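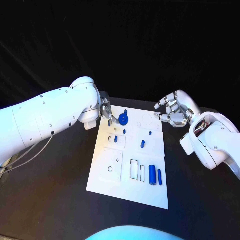

Week three is where we start talking about placement boards, and I'll admit this is my favorite part of the whole course (you'll be sick of me by the end of it). A placement board is any flat surface that shows you where a part goes before you pick the part up. That can be foam with cutouts, a tray, or just lines on a sheet. The white board on the dark table does it with printed outlines — a large circle, a smaller circle down to its left, a tiny outline near the edge — and the blue pieces stand out so well against the white that you spot them right away. Keep that board in mind, I'm going to keep coming back to it.

What an outline tells you, and what it doesn't

A printed outline gives you position and size. It tells you nothing about height, and nothing about which way up a part goes. A circle is the friendliest outline there is, because a plain round part fits it at any angle. A narrow slot is much fussier. You have to turn the part until it lines up, and most people do that turning in the air, above the board, before they come down. Watch your own hands in the lab on this one!

Then there's the raised plate. A small square step like the one at the upper left of the board says "this bit is separate" without a single word on it. I love these. When we ran the Vetidberg kit with no raised sections at all, people kept treating the whole sheet as one big puzzle and worked from whichever corner was closest.

Pegs and discs

A peg is easy to pinch and easy to knock over. A disc with a short peg in the middle gives you a handle for free, so you can lift it from the top and keep your fingers out of the way of its neighbors. Gear shapes add one more headache: if two gears have to mesh, the second one needs a little wiggle as it goes down. Don't push. Lift it a hair, turn it, lower it again.

Tiny pins deserve their own tray. Last term's group logged 151 dropped parts over the lab sessions and roughly 40 of those were pins. I still find them under the radiator.

Lab for this week

You'll be at the long bench with the Urkus sheets and a bag of parts. Lay the sheet at a slight angle to you, whatever feels natural, and tape down two corners. Do the board once in any order you like, and write the order down as you go. Then do it again from the smallest part to the largest, and once more the other way around. Time all three.

Please don't tidy the bag between runs. I want you to feel how much of your time goes into hunting for parts — it's more than you think.

Write-up is one page, due by noon before the next session. Include your three times, a sketch of your board, and one outline you'd change and how. Sketches by hand are fine, mine are terrible.

Reading

Khattak course pack, chapter 17, the part on trays and templates. Skip the math at the end, we'll do it together next week. The Zumel handout on labeling is optional but short. Spare sheets are in room 2239, second shelf, and please put the tape back.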